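# Submission Handling at a Student Sports Magazine

Ridwan Ismail, Larasati Setiawan, Kurniawati Nair
Supervisor: Zeeshan Cheema
1 July 2026

## 1. Background

Dornau is a student magazine that covers college and amateur sports. Until April it took submissions through a single shared mailbox. Drafts arrived as attachments, links, or plain text in the message body, and two editors sometimes answered the same writer with different decisions. The project replaced the mailbox with a form and a review queue, which we named Tivska.

## 2. Method

We took 224 submissions from the old mailbox and coded each one by sport, word count, file type, and outcome. Messages with no draft attached were coded as pitches and kept in a separate sheet. Larasati Setiawan and Kurniawati Nair coded the set independently. Where the codes differed, Ridwan Ismail made the final call.

Word count was taken from the body text only. Headlines, box scores, and photo captions were left out. For match reports with a running timeline, the timeline was counted as body text if it was written in full sentences.

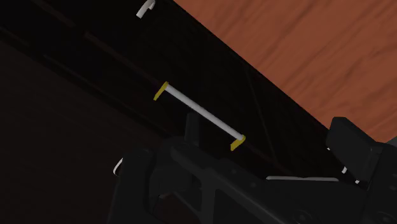

Outcome had four values: accepted, accepted after revision, declined, and no reply. The last value was assigned only when the thread held no message from any editor. An automatic receipt did not count as a reply.

## 3. Design of the queue

The form asks for a name, a contact address, the sport, the type of piece, and the draft in plain text. It rejects drafts under 200 words and over 2000 words. Match reports have a lower ceiling of 1000 words, set by the sports desk before we started.

Each submission enters the queue as "unread" and is assigned to one editor. Only that editor can send a decision. Reassignment is possible, but the form requires a short note, and the note stays on the record. Bayu Subramaniam, the desk editor, asked for a "hold" status for previews tied to a fixture date. We added it in the second build.

## 4. Observations

Most revision requests in the old mailbox concerned missing attribution of quotes. The style page did not mention quotes at all, so we wrote a section on them and linked it from the form.

Feature writers had trouble with the plain text field. Pasted drafts lost italics and subheads, and editors had to restore them by hand.

## 5. Limitations

The coded set covers one magazine. Deleted threads could not be recovered, so the "no reply" group may be incomplete. Response times before and after the change were not compared, as the old mailbox did not log when a message was first opened.

## 6. Remaining work

- Markdown support in the draft field
- Export of accepted pieces to the layout folder
- A rule for co-written pieces, which currently list one author only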